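Notes for my slot, budgeting session (keep it loose, they've just had lunch)

Okay so hi, I'm Azadeh, I run purchasing for Lenita, and I'm the person who has to sign things. I'm going to talk about what it costs to get a manipulation project going when you've got a normal budget and a normal room. Show of hands, who has a quote sitting in their inbox right now that they're scared to open? (Wait. There will be laughs. Jhun always puts his hand up.)

Start with the mistake, people like a mistake. Our first plan was one big line for an arm and then a sad little line underneath called "other." Other! We put $1,000 in it. By April that was gone and we hadn't even bought the second table.

So the big change in our second plan was buying the hand-held side first. Grippers you hold yourself, a table, everyday objects, people to do the work. The arm can come later, when you know what you want it to do. 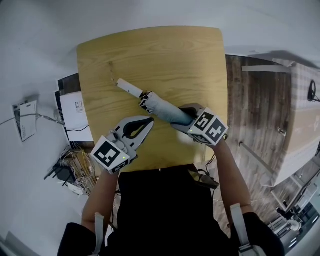 How many pairs of grippers should a small team buy in the first year?
Buy 2 pairs, one to work with and one as the spare, and put off a third until you've had a few months of steady use.

I got that one from Leanne at our planning day and I've been repeating it ever since. The spare feels like a waste right up until a cable dies at ten in the morning and you've got people booked through five. We priced out a lost day once and it came very close to what we'd have paid for the spare. I have the sheet if anybody wants to see it, come find me after.

Now, the part everyone skips (slow down here, click to the table slide). Your small stuff. We went back through a year of receipts, me and Roy with a pot of coffee, and the small stuff came to $2,829 over 127 separate purchases. Cables, chargers, clamps, printed markers, tape, more tape, extension cords, a stand that didn't fit and then the stand that did. Every one of those was somebody stopping work to fill out a form! So now we give the room a monthly allowance and one card, and I look at it once a month, and we all like each other a lot better.

Objects too. Please give objects their own line. If you want soft things and long things and things that roll up, you have to go out and buy them, and then buy them again when they get worn. Elsie does a big shop for us every quarter and she keeps a list of what we've already got so we don't end up with nine of the same towel.

Then people. You want to plan for two people at the table together on the awkward jobs, and that doubles your hours for those tasks, so put it in the plan up front.
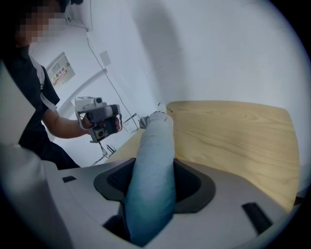

And once you've doubled the hours you'll want to go back and check your room booking too, which we forgot. We had the Dalisay room for mornings only and had to beg for afternoons. Ask for more time than you need, it's much easier to hand it back.

Quick bit on quotes. We got two, one from Nivia and one from Clodano, and they looked miles apart until I asked both of them to break out shipping, spare parts and training. After that they were about $400 apart and the decision was mostly who picked up the phone. (Don't say which one! They might both be in the room.)

Questions I always ask now: what wears out first, what does that part cost, how long does it take to get here. If the sales rep has to go away and check, fine, but I don't sign until they come back.

If there's time, do the lease versus buy thing. Short version is we leased the computer and bought everything you hold in your hand. If there isn't time, skip to the last slide with the blank budget sheet and leave it up while people ask questions. Jhun has the paper copies by the door.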